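Clusmont Adult Learning
Food and Drink Service, Level 1
Handout 4: Pouring water at the table
Tutor: Benvinda Arruda

Last week dealt with laying up and clearing. This session is on pouring cold drinks from a jug or pitcher. Please read the notes before the practical and bring them with you.

Before you pour

Check the pitcher against the light for chips, smears and lime marks. If there is a chip at the rim, take it out of use and enter it in the breakages book. Wipe the outside and the handle dry with a clean cloth.

Fill to no more than two thirds. A full pitcher is heavy and the first pour from it is the one that floods the glass. For practice we use a small measure of water, and later in the term we work up to full jugs.

Stand the cup upright on a flat part of the table, away from the edge. Thin plastic cups are light and tip easily, so do not let the pitcher touch the rim. 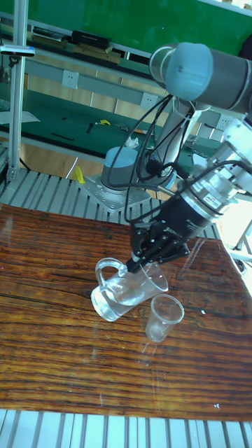 Pour slowly to begin with. Bring the mouth of the pitcher over the cup before you tilt it any further, and keep it low. The higher you hold it, the more it splashes. When there is only a little left in the bottom, the pitcher has to go nearly on its side before anything comes out, and then it tends to come all at once. Slow down at that point.

A standard pour for water is 200 ml. With tapered cups the level climbs more slowly towards the top than it does at the bottom, so watch the level and stop well short of the rim. To finish, bring the pitcher upright in one movement and hold it over the cup until the last drip has gone.

Spills

A polished wooden table marks if water is left on it. Blot first, then wipe along the grain with a dry cloth. On a glossy top clear water is hard to see, so bend down and look across the surface.

Practical task

Work in pairs. Each person pours 2 cups at the standard measure, and your partner checks them with the measuring jug. Swap over and repeat. Write down any cup that was over or under, and by how much.

For next time

Read the section on hot drinks in the Nillwood course book and answer the first 4 questions. The written assessment is in December.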